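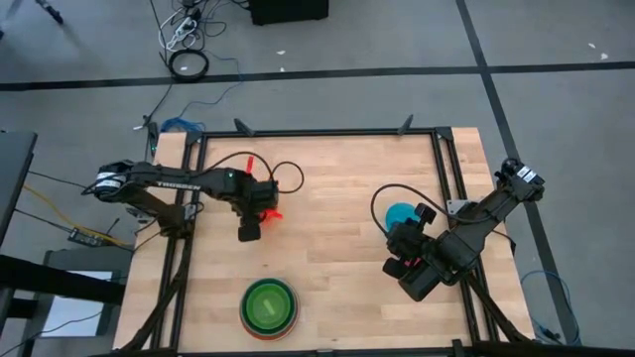 The Left Arm

The left arm dropped the green bowl at step 3073, and Yanling Du put both hands on her head and laughed.

"Same step!" she said. "Did you see that? Same step as last night!"

I had seen it. I'd been sitting on the carpet with the laptop on my knees, one shoe off, watching the joint readings crawl past, and when they got to 3073 the wrist line went flat for a blink and came back. The gripper opened. The bowl landed on its rim, rolled a little way across the wood and settled against the rail.

It was my second month at Talwood and I still thought a fault was bad news. Yanling didn't. A fault that came and went was bad news. One that showed up in the same place twice was practically a present, and she was already on her way around the table with the flashlight in her teeth.

"Put the bowls back how they were," she said around it. "Exactly how they were, green on top. And don't touch the cable."

I stacked the bowls and I didn't touch the cable.

I should say how the cell was, because I loved it and I've never worked on one I liked better. We had the two black arms, facing in over a tabletop like an enormous chopping board, with black extrusion all the way around. Everything else lived on the floor. We had black tape across the carpet tiles to tell people where to stop walking, and people stopped, mostly, apart from Upadhyay, who came through every evening with his eyes on his phone and stepped over the power strip without ever looking down. The whole thing was called Prustus. It had been called that before I arrived and I never got a straight story about why. The arms had no names of their own. They were the left one and the right one, and you were supposed to say which before you powered anything.

"Left off," said Yanling.

"Left off," I said, and held the forearm while I did it, the way she'd taught me, one hand under the elbow and one near the wrist. An arm goes soft when the power leaves it. The first time I'd let it go too early and it had sat down on the table with a knock that I felt in my own teeth. Now I knew how heavy it was going to be and I brought it down slowly onto a folded towel.

She went over the wrist with the light. She is the most thorough person I've ever watched do anything. She pressed each connector with the pad of her thumb, then went back and pressed it from the other side, and she talked the whole time – mostly to the arm.

"You're fine. You're fine. You're a bit dusty. Who did this one up so tight? I did. Sorry. You're fine."

"Could it be the motor?" I said.

"Could be. Swap it and you'd find out in an hour. Or you could think for five minutes first and maybe get the hour back." She sat down next to me. "What's it doing at 3073?"

I scrolled. I'd been looking at the wrist all this time and I hadn't looked at anything else, so it took me a while to see. The wrist was turning, yes. But the waist was turning too, away from the rail, and the elbow was coming up out of its bend, all of them together, all the same way. It was the one moment in the whole run when every joint was pulling in the same direction.

"It's reaching," I said.

"So what gets longer when you reach?"

"The arm does."

"And what doesn't?"

I got it then, and I actually shouted. Upadhyay looked up from his phone. "The cable!"

It was the best feeling! I know how small it sounds. But I'd been reading numbers for two nights, 24 pages of them printed out because Yanling liked to use a pencil, and all that time the answer had been a thing I could have seen by standing up and looking. Somebody had tied the cable down at the elbow with a nice neat zip tie, flat against the link, very tidy, and there wasn't enough of it left between the elbow and the wrist. For most of the run it didn't matter. Then the arm stretched out, the cable went straight, and the plug at the wrist lifted in its socket just enough to lose touch and drop back in.

"Who tied it?" said Upadhyay.

"Does it matter?" said Yanling.

It had been me. I'd done it in my first week, to be helpful, because the loop sticking up over the wrist looked messy and there was a visitor coming from Kerkberg. I said so. My ears went hot. Yanling only held out the side cutters, handles first.

"Then you get to undo it," she said.

You have to be careful with cutters near a cable. I slid the lower blade in under the tie with my fingernail between it and the black jacket, turned my face away from the bit that flies off, and snipped. I drew the slack up through with two fingers until the loop stood over the wrist again, loose and ridiculous, like a stray hair. Yanling had me pull the plug right out and look at the pins. They were straight. She had me push it home until I felt the click, then asked if I'd felt it or heard it, and I had to admit I'd only heard it, so I did it again.

"Now walk it," she said.

Walking it meant moving the limp arm by hand through every place it would ever have to go. I lifted it off the towel and took it out over the bowls, then across toward the right arm, then all the way up, and at each stop she lay with her cheek almost on the table and looked at the loop. At full reach it still had some sag in it. Folded up, it mustn't hang low enough for the gripper to bite, and it didn't, though it was closer than she wanted, so we put in a tie at the elbow again. A loose one this time. I could turn it around the cable with my little finger.

"Do the right arm as well," she said.

"There's nothing wrong with the right arm."

"There's nothing wrong with it yet. Did you tie that one too?"

I had, of course.

So we did the right arm, and while it was down I wiped the dust off both grippers and checked the screws on the fingers, and she wrote everything in the book in pencil. Dec 18, 2022, left wrist cable, too short at reach, freed, re-tied loose at elbow, right arm same. She gave me the pencil to sign it. Up to then I had only ever been allowed to put the tools away.

"Left on," I said.

"Left on."

The arm woke and stiffened under my hands and I let go of it one finger at a time. We stepped back behind the tape. Upadhyay had put his phone in his pocket by then and come to stand with us, and he'd taken hold of the back of a chair without noticing.

We started the run from the top. I read the steps out loud, although they were on the screen for anybody to see. At 2341 the gripper closed on the green rim, as it always had. The arm lifted. It came around with the bowl held out level in front of it, and the loop over the wrist swayed and opened and swayed back.

"Three thousand and sixty," I said. "Seventy. Seventy-one. Seventy-two."

The waist turned. The elbow came up. The loop flattened out, and flattened a bit more, and stayed a loop.

"Seventy-four!" said Yanling, much louder than me, and grabbed my sleeve.

The arm set the bowl down and went back for the next one. We ran it all again after that, and then again with the arms swapped, and it was past ten before any of us thought about dinner. Upadhyay went for noodles. I found my shoe under the gray desk.

The visitor from Kerkberg came back in February and asked why the cables stuck up like that. Yanling looked at me, so I went and got the book.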